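Unit 9: Fixtures and Floor Stock in Small-Format Retail
Course notes, Z. Sakalauskas

Floor stock is merchandise a customer can reach without help. Back stock is everything else. The split matters for small accessories, where a full display hides the fact that the reserve has run out.

Linear density is units shown divided by length of fixture. It works for shelves and straight rails. Rotating fixtures need a different measure — units per square foot of floor, with the turning clearance counted as occupied floor.
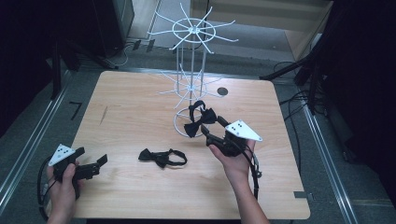
Facings are counted by style and color, so two identical units on one hook make one facing. Depth is the number of units behind each facing. In the Drudier worksheet, a depth of 2 triggers a refill and a depth of 3 is the target after refill.

Shrink is booked inventory less counted inventory. If the books show 651 units, the count is checked against that figure before any markdown is entered. Markdowns entered first will distort the retail value of the loss.

Reading for next session: the Fulten case, part 2. Bring the completed worksheet.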